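3.2 Specimen preparation and drying

Black locust logs were collected from two abandoned field margins near Wiltow, where the species has spread from old fence plantings into former pasture. Only stems with a straight lower section and no visible heart rot were taken. Felling was completed in October, after leaf drop, and the logs were end-coated the same day to limit checking. Bark was left on until sawing.

The logs were sawn into boards on a portable band mill and stickered under a roof with open sides. Boards from the pith region were set aside, as were those with knots wider than the sticker spacing. Moisture content was followed with a resistance meter and checked by oven drying of small end sections.
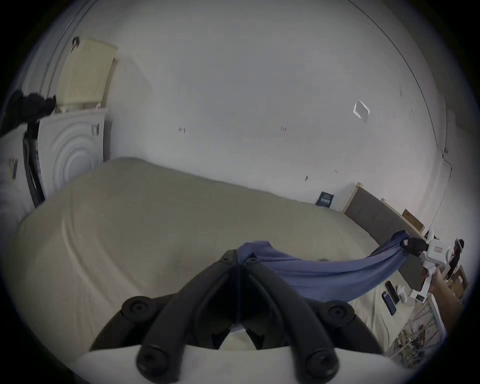
After air drying, 50 boards were moved to a conditioning room and held until mass change between successive weighings was negligible. Each board was then planed and cut into clear bending specimens, with the growth rings oriented as close to parallel with the loading face as the stock allowed. Specimens with slope of grain beyond the limit given in Section 3.1 were rejected. Sapwood was trimmed off and kept for the extractives work described by Abernathy and Tarigan in the companion report.

Figure 2. A gripper, a blue cloth and a bed. 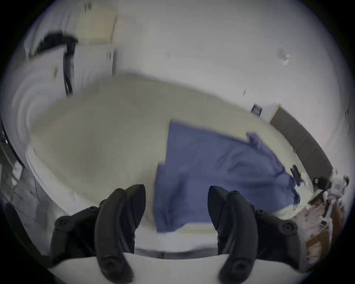
Static bending was done under center-point loading at a constant crosshead speed. The load cell had a capacity of 2000 N, which was adequate for the small cross section chosen. Modulus of elasticity was taken from the straight part of the load-deflection curve, and modulus of rupture from the maximum load. Density was obtained from a block cut next to the break.

Variation between the two sites was tested before the data were pooled. The Trerkier site had shallower soil and narrower rings, but ring width alone explained little of the spread in stiffness. Board position within the stem had a clearer effect, with lower values near the pith. Results are therefore given by radial position in Section 4.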